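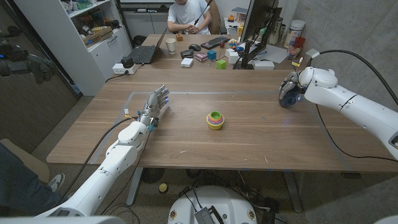 White rings on an oil-finished tabletop

Posted 26 May 2025 in Wood Finishing

I have a solid wood table finished with two coats of Rinia hardwax oil, applied last August. White rings have started to show wherever a hot cup stands for more than a few minutes. The surface feels smooth and the rings can't be felt with a fingernail. I have tried a damp cloth and dish soap with no change.

Two things I would like to know. Can the rings be removed locally, or does the whole top have to be sanded? And is there a finish that holds up better under hot cups, short of a full polyurethane film?

Room humidity is normal and the table is not in direct sun. I would prefer to keep the matte look.

Skilleck

White marks that can't be felt are moisture held in the finish. Black marks are in the wood itself and are a different job. Yours can be treated locally.

Start with heat. Put a folded cotton cloth over the ring and pass a dry iron over it on the lowest setting, a few seconds at a time. Lift the cloth and check between passes. If the ring fades but does not clear, rub the spot along the grain with a fine gray nonwoven pad and a few drops of the same oil. Wipe off all excess after ten minutes and leave it alone for 72 hours.

Lay oily rags out flat outdoors to dry, or soak them in water before throwing them out. A wadded rag can catch fire by itself.

If the patch ends up shinier than the rest, the pad was too fine or oil was left on the surface. Go over the full length of the board with the same pad, so the change in sheen falls on a glue line – it is much harder to see there. 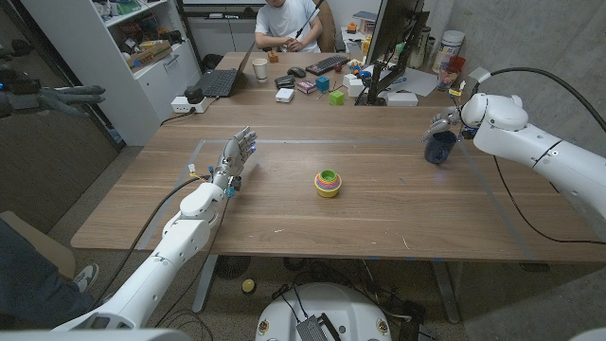 Murker

I disagree on the iron. With hardwax oil the wax part softens at fairly low heat and you can print the weave of the cloth into it. I did this on a desk and had to redo the whole top. Go straight to the pad and oil.

On the second point, a third coat would help more than a different product. Two coats are thin on open-grained wood. Sand the bare wood no finer than the can says. If you polish it to 2000 the oil has nothing to hold on to, and you will have rings again in a month.

Ásgeirsdóttir

Use coasters. Mayonnaise left on overnight also worked for me, but that was an old shellac table so it may not apply.

Skilleck

Fair point about the cloth weave. Use a smooth one, and test on the underside first. I still try heat before abrasion, as it removes no material. If the test spot takes a print, skip to the pad.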